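Hand-held grippers, soft things and finger pads – build thread

bramblecog wrote:
Carrying on from my old thread, which got far too long. For anyone new, I'm building a pair of hand-held grippers at the shared workshop in Brarnport. You wear out your wrists doing a job with them, everything gets recorded, and one day the arm is meant to copy it. The recording bit is called Vurkus, after Teodor Lindholm's cat (he wrote most of it, so he got to pick).

I've moved on from blocks to hats. Blocks were easy! Hats squash and flop, and the pads I've got now are the fourth set. I've also put a scuffed old white board over the table so the fingers have something forgiving to land on.

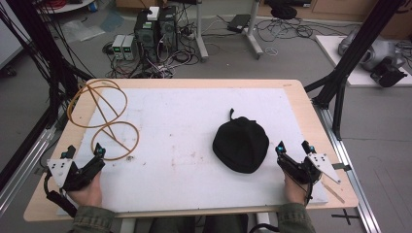

Beanie and the loopy frame thing on the board, one gripper in each hand. 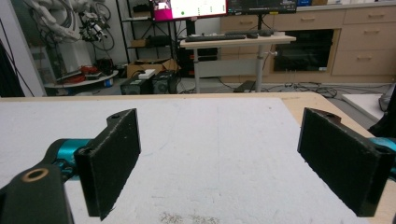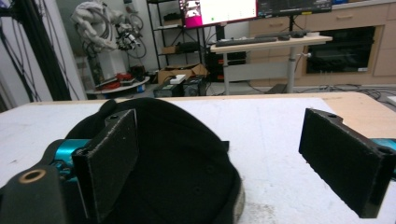 My question is about the pads. I want enough grip to lift a brim without pinching so hard that it folds, and I'm torn between leaving them flat and cutting grooves in. I've 93 recordings so far and I'd call maybe half of them tidy. Has anyone tried grooves on fabric?

ottermitten wrote:
Tried it, hated it. Knitted stuff snags in the grooves and then you can't let go cleanly. Leave them flat and change the material. What grit have you got on there?

bramblecog wrote:
None, it's just the bare pad. I've got a sheet of 600 in the drawer, would that do anything?

ottermitten wrote:
Rub the faces over with it and see. Takes two minutes and costs you nothing.

Figueiredo_A wrote:
I disagree about grooves. Shallow ones running across the finger worked fine for me on tea towels and socks. Deep ones snag, yes. Mine are barely a scratch. Aníbal

ottermitten wrote:
A tea towel isn't a beanie though, is it? There's no loose loop to catch.

Figueiredo_A wrote:
I did say socks.

pennywhistle_jo wrote:
Can I be boring and ask about the cables? I had one dragging off the back of each gripper and it pulled my wrist round on every long reach. You can see it in the recordings once you know to look. I hung mine from above on a bit of elastic and it was SO much nicer.

bramblecog wrote:
Ooh, yes, mine do tug a bit. I'll try elastic at the weekend – and I'll do one pair of pads sanded flat and one pair with Aníbal's scratches, same two hats for both. Teodor wants 152 recordings before he'll train anything, so there's plenty of lifting left to do.

ottermitten wrote:
Post the snagged ones as well please, I want to be proved right.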